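Wrist Cameras Need an Acceptance Rule for Self-Occlusion
Thoa Ninh
16 October 2026

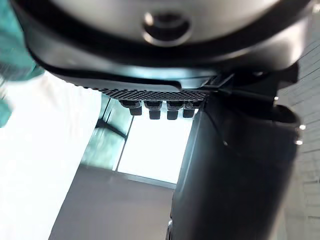 Most written practice for small manipulators covers the arm, the tool and the cell. The camera on the wrist gets a line in the parts list and a calibration procedure. I think that is too little, and I would like to see four short requirements added to the commissioning checklist that most integrators already use in some form.

The first concerns how much of the view the robot itself may take up. A wrist camera always sees some of its own hardware. The housing crosses the top of the view, an arm segment comes down one side, and whatever is left goes to the work. At Tralbridge, where I reviewed commissioning records in July, the self-view was never measured. It was judged by eye at installation, with the wrist in the home pose. The checklist should require a self-view mask, recorded at home and at each extreme of wrist travel, with the blocked share of the image written down for each one. I would not set a universal limit. A picking task and a screw-driving task need different things. The number should exist, and somebody should have signed for it.

The second concerns exposure. A dark housing near the lens and a bright window behind it in one image will exceed what most small sensors can hold. Auto-exposure then settles on whichever fills more pixels, and the other goes to solid white or solid black. The Justham cell logged 3181 images during its acceptance run, and 1517 of them had a clipped region larger than the part being handled. All of them passed, as the acceptance test checked only that an image had arrived. A useful rule would exclude the self-view mask from metering and fail any image in which the working area is clipped.

The third is focus. Fixed-focus modules are usually set for the working distance, and anything much closer goes soft. That is acceptable if it is stated. The near limit belongs on the drawing in millimeters. On the Loromier wrist it is 200, and I found that figure only by asking the supplier.

The fourth is change control. Any new bracket, cable route or finger pad alters the mask. A revised pad should trigger a new recording in the same way that a revised tool triggers a new center point. It takes 12 minutes on the cells I have timed.

Oi-ling Yuen, who read a draft of this, objects that a perception model trained on enough images learns to ignore the gripper, so the mask is redundant. She is partly right. Su's group reports good results without one. But a model's tolerance is a property of that model and its training set, and a commissioning record has to outlast both. When the model is replaced, the next engineer needs to know what the camera could see.

Larger sites will say they do this already. Some do, in files that stay with the integrator. The mask and the exposure settings should be handed over with the cell, in an open format, and listed in the maintenance manual next to the hand-eye calibration.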